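Leave the Table Alone and Buy Two Baskets

My position on kitchen tables is that they should be used for everything, and that the way to make this work is to keep a couple of plain plastic baskets near them. I have come to this slowly and after spending money on other ideas.

The usual advice runs the other way. Decorating columns tell us that a table should be kept clear, with a bowl or a plant in the middle, and that every other thing in the house should have a home somewhere else. The mail goes in a wall rack by the door. The school papers go in a folder. Batteries, tape and scissors go in a drawer with dividers. I followed this advice for most of a year. I bought a tray system from a company called Dostier, with stacking levels and a lid for each level, and I put it on a shelf in the hall.

It held everything I put into it. The trouble was that it was in the hall. I open the mail at the table. I pay the bills there, sew on buttons there, wrap presents there and fix the flashlight there. The hall is 34 steps away and back, which is not far, but it is far enough that I stopped making the trip by the second week. The tray system stayed tidy and the table did not. I think a lot of storage is sold this way. It looks good on the shelf because things rarely come out of it or go into it.

A basket works differently. You pick the whole thing up. When supper is ready, the papers go into one basket, the tools and thread go into the other, and both go on top of the refrigerator. When supper is over they come back down. No lids, no labels and no order inside. If you need the stapler you dig for it, and in a basket that size the digging takes a few seconds.

People object that this is only moving a mess from one place to another. That is true, and I don't see the harm in it. A table has several jobs in a day, and each job needs the last one out of the way. The mess in the basket will be wanted again tomorrow morning. Filing it away every night and getting it all out again is work that produces nothing.

The second objection is about looks. Plastic baskets in bright colors are considered ugly, at least by the people who write about kitchens. The Cavelard catalog that comes to our house has eight pages of baskets this spring and every one of them is woven, in gray or oatmeal. I have owned woven ones. They shed bits into the butter, they catch on sweaters, and when jam gets into the weave it stays there. A plastic basket can be rinsed in the sink and set upside down on the drainer.

I also want the color. With one blue and one yellow, I can tell anyone in the house to bring me the blue one and they bring the right one. Two oatmeal baskets have to be looked into. In a family, a thing that can be named across the room gets used, and a thing that has to be explained gets left where it is.

Then there is the matter of the table itself. Ours is pale wood, made up of long boards, and it marks. For a while we kept a cloth on it, and then a sheet of clear vinyl over the cloth, which meant that we owned a nice table and ate off vinyl. A salesman at Iwasaki, the furniture place on the county road, told me a table like this should be oiled every April and otherwise used. I took the cover off that week. There are some scratches now. I would still choose the scratches. 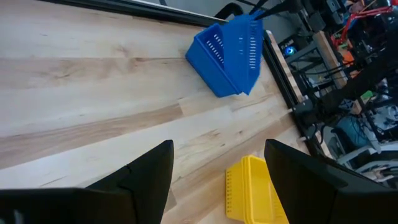
The blue basket and the yellow one, with the grain of the table showing.

A few practical points for anyone who wants to try it. Buy them with slots or holes in the sides, so crumbs and pencil shavings can get out and you can see a little of what is inside. Get a thick rim, which is easier on the fingers when the load is heavy. Leave the deep ones at the store. A deep basket turns into a place where things go to the bottom and stay there, and after a month you will find a birthday card you meant to mail. Check the height of your shelf or refrigerator gap before you go, too. I did not, and my first pair went to my sister in Flarnholm.

And stop at two. I tried a third for a while, for things that belonged in neither of the others, and it filled up with items that should have been thrown out. When I emptied it I found expired coupons, a key to a lock we no longer have and the instructions for a toaster we gave away. Two baskets fill up quickly, and once they are full something has to leave.

I know that a good set of built-in drawers would do much of this and look better. If I had a kitchen being built tomorrow I might ask for them. But most of us have the kitchen we have, with one table in it, and supper has to go on that table tonight. The baskets take a minute to fill, and after that you can put out the plates.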